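The Bar Makes a Comeback

Last updated: 2018-09-21

My grandmother kept her soap in a saucer. It sat there in a gray puddle of itself, slowly becoming pudding, and every Sunday lunch some guest had to choose between good manners and clean hands.

Then came the pump bottle, and for years the bar was something you met only in motels. Now it has crept back into nice bathrooms, and it has brought the dish with it. Gwenaël Coste runs Skuvton, a small shop in Clornport that sells bath goods and very little else. He stocks 31 kinds of soap dish. I asked whether the world needed 31. He looked at me as though I had asked a baker about bread.

"A soap dish has one job," he told me. "Most of them fail at it by lunch."

His rule is that the soap must sit up off the bottom. Ribs are good, slots are better, and a pretty shell with no drainage is a bathtub for your soap. He also has views on color. Pink soap, he says, needs green near it, or the whole sink starts to look like a nursery. 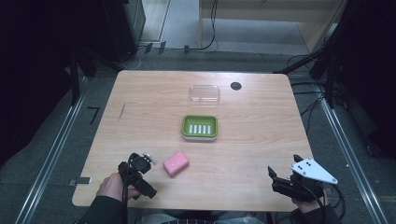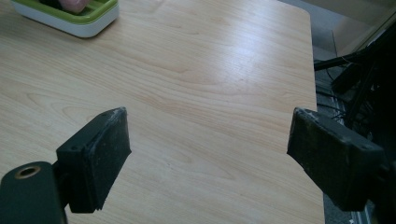
Pink soap and a green-and-white dish, on a wood tabletop.

I took a dish home in June and set it by the kitchen faucet, where it was viewed with suspicion. My family has strong feelings about sharing a bar, none of them supported by anything they could name. By the second week they had stopped complaining and started leaving the soap on the counter, six inches from the dish.

Coste was not surprised. He sells a tray for that, too.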